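Home | About | Holidays | Meals | Contact

Hitgate Interfaith Center
Community Holiday Meals: Frequently Asked Questions

Who may attend?
Holiday meals at the Center are open to members of all congregations and to residents of Hitgate with no religious affiliation. Children are welcome when accompanied by an adult.

Is registration required?
Yes. The Plallberg Room seats 80 guests, and places are assigned in the order in which requests are received. Registration closes at noon on the Monday before each meal.

Will there be prayers or readings?
Each meal is led by the host congregation according to its own custom. Blessings are normally recited before and after the food is served. Guests are asked to remain seated and quiet during these parts of the evening, but are under no obligation to take part.

What dietary rules apply?
The host congregation sets the menu and its rules are observed by all present. Outside food may not be brought into the dining room. Vegetarian plates are available on request.

What utensils are provided?
Tableware is supplied by the Center. Guests should not bring their own. 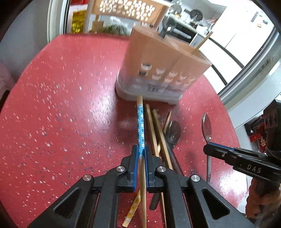
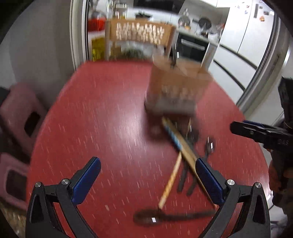 Utensils on the red speckled table.

May elected officials or candidates speak?
Public officials may attend as guests and may offer a greeting of up to three minutes. Campaign speeches, collections and printed campaign material are not permitted.

Is there a charge?
Meals are free of charge. Donations to the Hlongwane Hospitality Fund are accepted by mail or at the front office, but not at the table on holy days.

Can our congregation host a meal?
Applications for the coming year are accepted through March. A congregation may host no more than 2 meals in a calendar year.

416 shares | 3 comments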